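Custbridge Hall kitchen and dining room: fall walk-through
Done by Macarena Retamal, October 17, 2025
Passed on to: Benedicta Yakubu (bookings)

Okay, same list as June, with my comments under each line. I've put OK, FIX or WATCH after each item so you can skim if you're busy. If you're not busy, please read the bit about the fridge!

1. Exits and walkways

Front doors open fully from inside: OK
Both leaves swing all the way. The left one still squeaks and I've stopped fighting it.

Back door clear: FIX
Two stacks of chairs in front of it again. I moved them, but whoever sets up for the supper club needs a reminder, and a sign would be nicer than me nagging.

Exit signs lit: OK
Held the test button on each one and they stayed on.

2. Fire stuff

Extinguishers in place, pin in, gauge in the green: OK
The one by the stove has a greasy film on the handle. Wiped it. The tag is initialed and dated.

Fire blanket: WATCH
It's on its hook but the pull tabs are tucked up inside the pouch where you'd never find them in a hurry. I tugged them back down. Last time they were like that too, so I think someone is "tidying" them.

Smoke alarms: OK
Loud. My ears are still ringing a little.

3. Kitchen

Walk-in fridge temperature: FIX
My thermometer said 44 on the middle shelf and we want it at 40 or under. I gave it a while with the door shut and checked again, same thing. The door gasket has a split near the bottom hinge that I can get a fingertip into, so I'd bet on that. I've called Skorkness for a new gasket and they have our work order as 3563. Until it's fixed, please no dairy or meat in there, even overnight. The little fridge under the counter is fine, use that.

Hand sink, soap, paper towels: OK
Hot water comes through fast, soap was full.

Knives stored safely: WATCH
Mostly on the rack, but I found a paring knife loose in the drawer with the ladles. Yikes.

4. Dining room

Tables steady, edges smooth, locks engaged: OK
I leaned on every one of the white tables and ran a hand along the edges. No wobble, no chips sharp enough to snag a sleeve. Where they're set side by side, feel along the gap for pinched cloths.

Plates and bowls, no cracks or chips: WATCH
I went through the whole cupboard, which took forever (there's more in there than you'd think). I pulled 5 with chips on the rim and put them in the box marked Huenchumán for the garden people. The rest can stay in use.

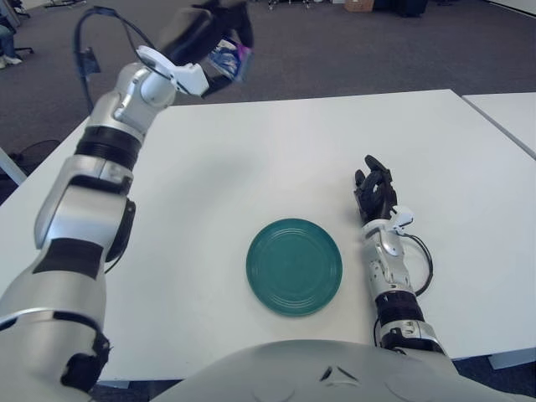
Item 4, plates: teal, raised rim, on a white table.

Run your thumb around the rim when you dry them, please. You'll feel a chip way before you see it, and the rings on the teal ones can fool your eye in low light.

Floor dry, no loose mats: FIX
The mat by the coffee station curls up at one corner. I taped it, but tape is not a plan. A new one from Oltum should be a cheap fix if Benedicta can okay it.

5. First aid

Kit stocked: FIX
Down to the tiny round bandages. Burn gel is past its date. I'll pick up both.

Phone list by the door: OK
Updated my number, crossed out the old one.

Still open: gasket, mat, first aid refills, sign for the back door. I'll come by to check the fridge again once Skorkness has been out.

M.R.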